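Boletín de la filmoteca de Wollville · Restauración y formatos

«Mistlow»: qué cambia en la copia restaurada y cómo se proyectará

La sala incorpora en marzo a su programación la restauración de «Mistlow», drama judicial rodado en 35 mm y en blanco y negro, con relación de aspecto 1,66:1. El trabajo lo ha realizado el laboratorio Lefèvre a partir del negativo de cámara, con apoyo de un duplicado positivo para los fragmentos perdidos. Los derechos de exhibición corresponden a la distribuidora Arbridge, que suministra un DCP en 4K y una copia en 2K para salas sin servidor compatible.

El negativo llegó al laboratorio en rollos de distinto estado. La contracción del soporte obligó a escanear los dos primeros con arrastre sin dientes. En el resto se empleó el arrastre convencional, con ventanilla húmeda para atenuar las rayas del lado del soporte. Las rayas de emulsión no se corrigen por ese medio y se trataron después, plano a plano. El informe técnico recoge 387 intervenciones manuales, la mayoría en los cambios de plano, donde los empalmes originales habían dejado marcas de cola en los fotogramas contiguos.

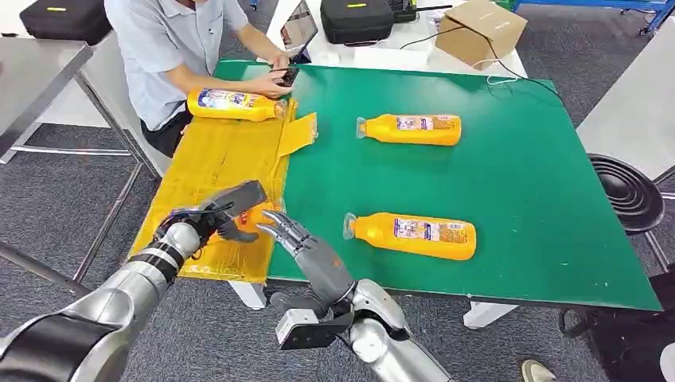

Según Arbridge, el grano se ha conservado íntegro y no se ha aplicado reducción de ruido global, ni siquiera en los fragmentos procedentes del duplicado, por lo que el espectador percibirá un salto de textura en la secuencia del careo y en parte del alegato final. La distribuidora añade que igualar ambos materiales habría exigido degradar el negativo o suavizar el duplicado, y que descartó las dos opciones.

El salto existe y conviene conocerlo de antemano. En el careo, el contraste aumenta de forma apreciable y las sombras pierden detalle en el fondo de la sala de vistas. El encuadre también se cierra ligeramente: el duplicado se tiró con una ventanilla más estrecha y falta una franja en el margen izquierdo. Lefèvre optó por mantener la escala y no reencuadrar los planos adyacentes.

La duración es otro punto de discrepancia con las copias que circulaban hasta ahora. La versión restaurada recupera 3 escenas suprimidas en el reestreno, todas ellas situadas entre la instrucción y la apertura del juicio. Con ellas, el personaje del juez suplente aparece antes y su abstención posterior queda motivada. En la versión corta, esa decisión se anunciaba en un diálogo doblado sobre un plano de pasillo. 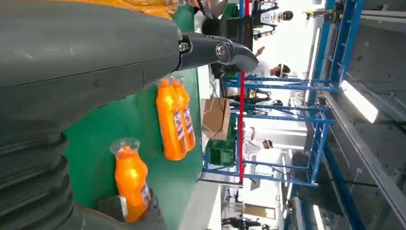
Redacción de Restauración y formatos
Filmoteca de Wollville | Nov 6, 2023

En cuanto al sonido, la banda óptica monoaural se ha digitalizado desde el negativo de sonido. Se ha reducido el soplo por debajo del umbral del diálogo y se han eliminado los chasquidos de empalme. No hay mezcla multicanal: el DCP lleva la señal en el canal central y así se reproducirá, sin derivación a los laterales. El nivel de los interiores es bajo. La referencia del procesador se ajustará en la prueba previa y no se modificará durante la sesión.

La música presenta un problema distinto. El tema de los créditos procede de una copia de explotación, porque el rollo correspondiente del negativo de sonido no se ha localizado. Se oye una ligera fluctuación de tono durante 26 segundos, hasta la entrada del primer diálogo. El laboratorio corrigió la deriva media y dejó la variación residual.

Para la etalonación se utilizaron como guía las anotaciones de luces conservadas con el duplicado. Las escenas nocturnas resultan más oscuras que en la edición doméstica anterior, cuyo transfer elevaba los negros hasta hacer visible el decorado pintado tras las ventanas del juzgado. En la nueva versión ese fondo apenas se distingue. La escena de la deliberación, iluminada desde una sola fuente lateral, es la que más gana con el ajuste.
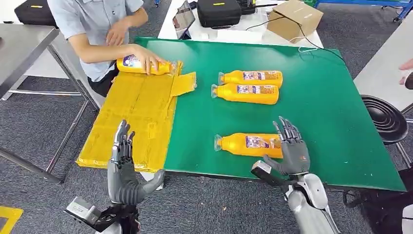 Sobre la mesa de trabajo.

La proyección se hará en 4K, con las cortinillas laterales cerradas a 1,66:1. La copia es en versión original con subtítulos en castellano, revisados para esta edición en lo relativo a la terminología procesal: «sobreseimiento» y «absolución», que se confundían en los subtítulos antiguos, se distinguen ahora en todos los casos. No habrá intermedio. El cuaderno de sala, con una tirada de hasta 3,000 ejemplares, reproduce el informe de Lefèvre y la relación de planos tomados del duplicado. Puede retirarse en taquilla presentando la entrada.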